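6 December 2020

I own one gray metal cabinet with one useful drawer, and for most of this year that drawer has been where things went to be forgotten. Batteries. A takeout menu from a place that closed in June. A key to something. I bought the cabinet secondhand from a Hirside office clearance for 33 dollars, and I have been mean to it ever since.

So this week I emptied the drawer. It took two evenings and a podcast I didn't like. Then I made a rule, which I do whenever I'm tired and pleased with myself: the drawer is for food I mean to eat, and the top is for food I'm going to eat regardless. 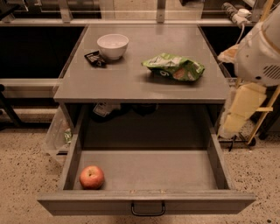
## The drawer, under new management

The apple got in first. One apple has a lot of room in there, and I admit I like it that way. It looks like it's paying rent.

The top is less of a success. The green and white snack bag has taken the right-hand side and seems to have no plans. The white bowl was supposed to hold fruit, which would be a fine system if the fruit weren't in the drawer. I could move the apple to the bowl. I've thought about this more than I'd like to say, and the trouble is that then I'd have an empty drawer, and I know what I do with those.

There's also the little black packet next to the bowl, which belongs in neither category and has been granted a temporary stay. Temporary, in this house, once meant 9 months - that was a jar of Tai pickled ginger, and I still think of it.

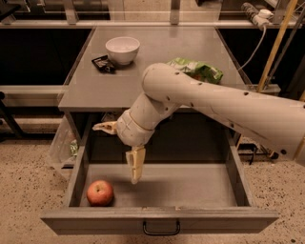 Dineo Mthembu wrote back within the hour to say that apples keep far better in the fridge, that a drawer is for spoons, and that she gives the whole arrangement until the batteries come home.

They're in a shoebox in the hall. I can hear them planning.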